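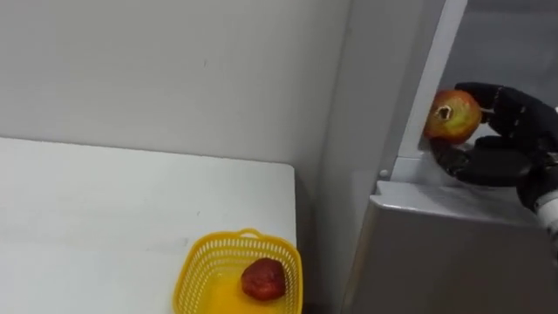
**What does the Cloveck hand do if it loses power while holding something?**
The fingers stay where they are. A spring brake locks each joint, and the release is by hand, with the key on the wrist.

## Cloveck hand, second revision: cable fault notice

Units sold before May can lose finger feedback when the arm reaches above shoulder height. The cable behind the elbow pulls tight and a pin backs out of its connector. The controller then reads the last good grip value and keeps closing. Ellcombe has 141 reports of this, most of them from shelf and refrigerator work.

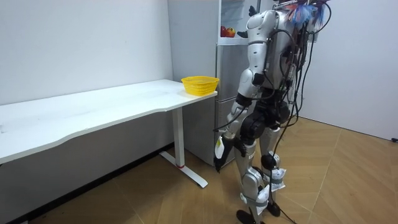
The replacement cable is 12 cm longer and has a locking connector. Fit it with the arm down and the main supply off. Leave slack at the elbow before you tighten the clamp.
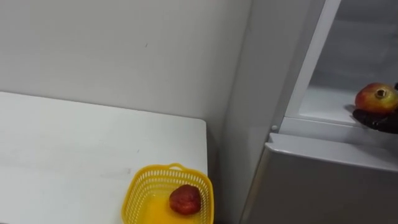

**Can I keep using the hand until the new cable arrives?**
Only at low grip force. Set the limit to 50 percent, keep people out of reach of the arm, and stop if the grip reading freezes. 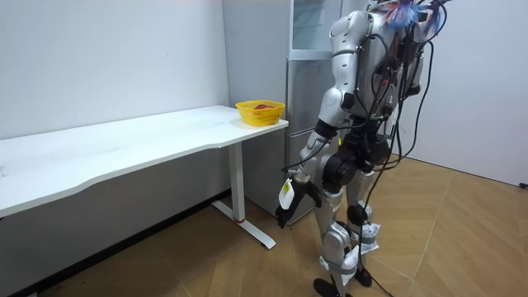
After fitting, run the open and close test with nothing in the hand, first low and then at full height. The new cable is rated for 4,000 full bends. Cables are free for affected units and ship from Galtanville. Have the serial number ready when you order.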